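Cloten 双臂套件 自装手册
第四章 工位布置、固定相机与首次抓放
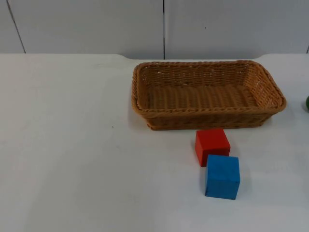 本章假定你已经按第三章把两条臂装好、通过了空载回零。没有通过的，请回去做完。论坛上流传一种说法，认为回零误差可以靠后面的视觉标定“吃掉”。我在自己的车库里试过，Lautaro Garrido 在 Gromuvitz 共享工坊也试过，两边的结论一样：误差只会换个地方冒出来，到时候更难查。

读下去之前再说一句。套件商 Clinine 的宣传页上写着“开箱即用”。我不清楚他们开的是哪一箱。按本章的步骤走完，第一次装的人要留出一个完整的下午，中间还得出门买一次螺丝。

4.1 开始前需要的东西

台面一张，浅色、哑光，四条腿都着地。
积木方块两个，颜色差别要大，红和蓝就很好用。
浅口篮一个，尺寸能放下全部方块，边沿不高。
固定相机一台，连同支架和足够长的数据线。
急停按钮一个，已接入电源回路。
水平尺、卷尺、美纹纸胶带、铅笔。

注意：急停必须切断电机供电。有人把它接成键盘上的一个热键，程序一卡死，热键也跟着卡死。这种接法本手册不认。

4.2 布置台面

1. 把台面推到位，用水平尺在两个方向上各量一次。偏得厉害就垫桌脚，不要在软件里补偿。
2. 擦净台面。残留的胶印和油渍会改变反光，颜色分割时可能被当成物体边缘。小黑点一般会被面积阈值滤掉，但能擦的还是擦掉。
3. 检查背景。台面后方最好是一整片素色的墙板。板缝可以保留，只要它们不落进识别区域；识别区域的设置见4.4。
4. 在台面上用铅笔轻轻画出两条臂各自够得着的范围。两个范围重叠的部分称为“共用区”，后文会反复提到。
5. 在共用区的边界上贴美纹纸做记号，标定完成后撕掉。

说明：白色台面并非必须。Nicanor Zúñiga 用的是一张深灰色的旧绘图桌，效果也过得去，代价是蓝色方块的阈值调了一整晚。他至今坚持认为那晚花得值，我保留意见。

4.3 摆放篮子和方块

编织篮是我推荐的容器，理由很朴素：便宜，夹爪碰一下通常也不碎。但它的毛病也要讲清楚。编织面有大量细纹理，任何依赖边缘检测的程序在它面前都会变得神经质。Herrera 视觉模块的说明书声称能够“自动适应任意容器”，我用三种篮子试过，有两种被它认成了好几个互相叠着的物体。

1. 把篮子放在台面一侧，长边与台面后沿大致平行。
2. 确认篮子里面是空的。
3. 轻推篮子的一角。如果它很容易滑动，在篮底贴防滑垫。垫子要比篮底小一圈，不要从边上露出来。
4. 先把两个方块摆在篮子前方，彼此靠近，略微转一点角度，不要与桌边对齐。
5. 台面的另一侧留空，供手臂进出和临时放置。
6. 与本次任务无关的小件应移到识别区域以外。

关于第4步，常有人来信问，为什么不摆得整齐些。整齐摆放时成功率确实好看，好看得让人起疑。程序如果只在方块与桌边平行的时候才抓得准，说明它根本没有在估计角度，只是碰巧默认值是零。第一次就斜着摆，问题会早一点暴露。

从相机的角度看，近处的方块常常会遮住远处方块的一角。初次测试可以保留这种轻微遮挡，它能让你知道分割程序有多可靠。遮挡过多则另当别论：若后方方块露出的面积不足以确定两条边，请把它挪开。

注意：方块离篮子太近时，夹爪外侧的手指可能在下降途中碰到篮沿。安全的做法是先量夹爪单指的厚度，再加上你对自己标定水平的诚实估计。

4.4 安装固定相机

1. 把支架固定在墙上、天花板上或者独立的立柱上。不要装在台面上。手臂加减速时台面会抖，装在台面上的相机跟着抖，标定数据就没有意义了。
2. 调整俯角，让相机能看到篮子内部的底面和篮子前方的台面。
3. 拧紧全部关节，然后用手指轻敲支架。预览画面若晃动后不能很快停下，换更粗的杆子。
4. 关闭自动曝光、自动白平衡和自动对焦，按当前灯光手动设好。
5. 将帧率设为30。60也能跑，但在 Cloten 自带的主板上，两条臂同时动作时会丢帧，日志里却写着一切正常。
6. 在设置界面里框出识别区域。上边界压在台面后沿以内，把墙板和板缝排除出去；左右边界按共用区来定。
7. 截一张静态图保存下来，作为基准图。以后每次开机先和它对比，发现错位就重新标定。

说明：第7步最容易被跳过，也最省时间。工坊里人来人往，支架被谁的背包蹭一下很平常，肉眼又看不出来。Lautaro 为此查了两个晚上的逆运动学代码，代码没有错。

4.5 灯光

灯光要均匀、柔和，主要从上方来。方块和篮子底下有浅浅的软影属于正常，不必消除。需要避免的是轮廓清楚的硬影，它在蓝色方块旁边尤其麻烦：阴影偏冷，阈值一放宽就被并进方块里，算出来的中心点随之偏移。

1. 拉上窗帘，只开工作灯。
2. 在识别界面中分别查看红色和蓝色的掩膜。
3. 方块的顶面通常比侧面亮。检查掩膜是否覆盖了顶面；若顶面缺失，降低饱和度下限，每次改5，不要一次改到底。
4. 编织篮受光的边沿颜色可能偏橙。检查红色掩膜里有没有出现篮沿的碎块，若有，收窄色相范围。
5. 两个掩膜都干净以后，拉开窗帘再看一遍。

第5步过不去的人很多。可以选择永远拉着窗帘，这没什么丢人的，只要在自己的笔记里写明，别再对外宣称“适应各种光照”。

4.6 标定

1. 两条臂退到停放位，确认识别区域内没有任何一条臂的部件。
2. 取走方块和篮子，把标定板平放在共用区内。
3. 启动标定程序，先做左臂，再做右臂。两条臂不可同时标定。
4. 每条臂采集15个位姿。采集点要分散，高度和倾角都要有变化。
5. 程序报告残差后，不要急着点“接受”。让手臂的指尖移到标定板的几个角上方，用眼睛看它是不是真的在那里。
6. 换另一条臂，重复上一步。
7. 两条臂都通过后，按4.3放回篮子和方块。

软件给出的残差是它对自己的评价，仅供参考。我见过残差极漂亮而指尖偏出整整一个指宽的情况，原因是采集点全挤在台面中央，程序对边缘一无所知，却答得很有把握。

注意：标定期间手不要伸进臂的活动范围。需要移动标定板时，先按下急停，移好再复位。复位以后手臂有时会先抖一下，人站远一点。

4.7 首次抓放

第一次运行只用一条臂，另一条断电停放。双臂协作的演示视频很吸引人，可单臂都放不稳的时候，加一条臂只会多一个撞的对象。

1. 速度限制设为最低一档。
2. 一只手放在急停上，整个过程不要拿开。
3. 选择离篮子较远、没有被遮挡的那个方块作为第一个目标。
4. 运行“移动到预抓取位”。手臂应停在方块正上方。位置不对就按急停，回到4.6。
5. 运行“下降”。观察两侧手指与方块的间隙是否对称，并留意旁边那个方块会不会被带到。
6. 运行“闭合”，再运行“抬升”。抬升高度要高于篮沿，留出方块本身的高度。
7. 运行“移动到放置位”，确认方块位于篮口上方，然后打开夹爪。
8. 手臂退回停放位。
9. 对第二个方块重复第4至第8步。

说明：放置高度不必追求贴底。从略高处松开，方块会在编织底面上滚一下再停住，对这个任务没有影响。若你打算在篮内码放整齐，请换平底托盘，编织底的纹路会让方块站不平。

4.8 常见故障

手臂每次都偏向同一侧。
多半是相机被动过。与基准图对比，错位则重新标定。

夹爪闭合后方块滑脱。
检查指垫是否沾了灰。刷漆的木块表面较滑，可在指垫上加一层薄硅胶。不要首先调大夹持力，小型舵机长时间堵转会发烫，Nicanor 已经替大家烧过一个。

红色方块紧挨篮子时识别不出来。
把它往外移一点。如果移开后正常，说明色相范围把篮子也圈了进来，回到4.5第4步。

程序报告“任务成功”，方块却还在台面上。
旧版固件只检查夹爪有没有执行完开合动作，不检查方块去了哪里。2月以后的版本增加了放置后拍照确认，请升级。升级后仍建议自己看一眼篮子。

抓取偶尔成功，找不到规律。
先别改代码。把每次的方块位置记在纸上，连同当时的灯光和成败。找不到规律往往是因为没有记录。

4.9 关于成功率

套件论坛上常有人贴出“接近60次连续成功”之类的成绩。提问时请问清楚三件事：方块每次有没有重新摆放，摆放的人是否知道程序擅长哪些位置，失败以后是不是从头计数。我在 Gromuvitz 问过几回，得到的多半是沉默，偶尔有一段剪辑过的视频。

自己测试时，请让另一个人来摆方块，并且不要给他任何提示。记录全部结果，包括你觉得“不算数”的那几次。手臂被线缆绊住也算失败，线是你理的。

本章修订于11/1/25。固件版本不同的读者请先核对菜单名称，再进入第五章“双臂同时动作与互锁”。第五章要求单臂抓放在不同位置上都稳定，只在某一个点上稳定的，请先留在本章。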